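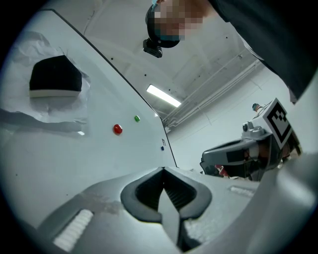 Ticket 1132: roommate reminders in the Maklow app
Opened 30 Mar 2021
Status: open

Hi Maklow team! I share a place with two old friends, and we use your app to keep the peace (chores, quiet hours, who owes who an apology, ha). Since the March update, the "gentle nudge" I write goes out to the whole household instead of one person. So everyone read my note on dirty dishes, and now things are pretty frosty at home.

What I tried:
Logged out and back in. Same thing.
Removed the Arum house group and made a new one called Yin. Worked for one nudge, then went public again! 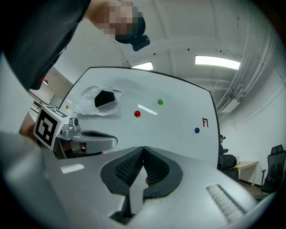 I also turned off "share with home" on my phone, waited 30 minutes and sent a test. Everybody got it, and one of them is now asking what she did wrong.

Update: found error 815 in the message log, next to all the public ones. Is there a way to pull a nudge back once it's out? I'd really like my friends to talk to me again before the weekend.
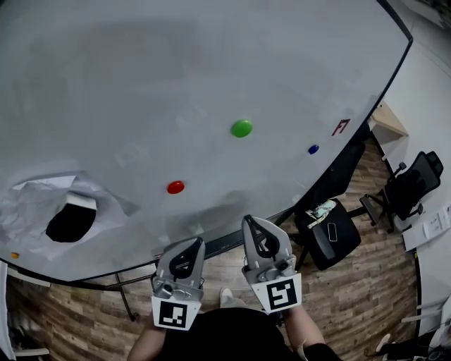 Whiteboard with magnets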